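Crumbs on a cloth tablecloth: shake, brush or wash?
Asked in Kitchen & Table

We put a white cloth on the table in May and I am already tired of it. One bagel or roll and there are dark specks on it. My sister-in-law swears by a crumb roller from Brasalik, 30 dollars, and I don't believe a sticky tube does anything my hand can't. I also have faint round marks that look like they came from a dish. Do I have to wash the whole thing every time, or is that just what detergent companies want me to think?

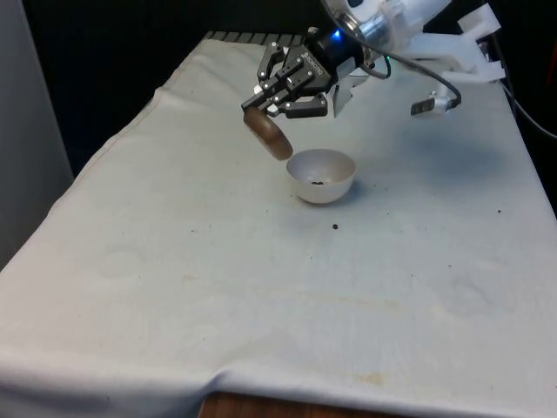
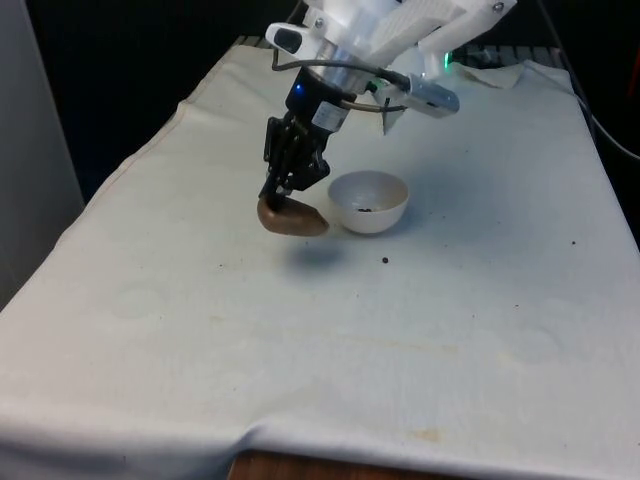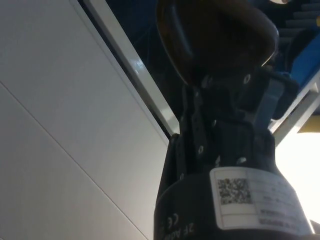

Grewal

You don't have to wash it for a couple of dry crumbs. I see dark bits in the bottom of the white bowl in the first two, and a speck or so on the cloth near it. Tip the bowl into the trash before you touch the cloth, or you'll do the job twice. Then lift the specks with a dry brush. Don't wipe with a damp rag — dark crumbs smear. As for the roller, I'd keep the 30 dollars.

The round marks I'm less sure of. If they're only pressed in, a warm iron through a dish towel should take them out. If they're grease, ironing makes it worse, so try dish soap on one first.

Bilmont

just get a vinyl one, problem solved

Sudard

Vinyl shows every scratch and I wouldn't call that solved. I'd fold the cloth in from the corners and shake it outside. My doubt about the brush is that it pushes fine crumbs into the creases, at least on soft cotton. Wash it every 2 weeks and put a bigger plate under the bread.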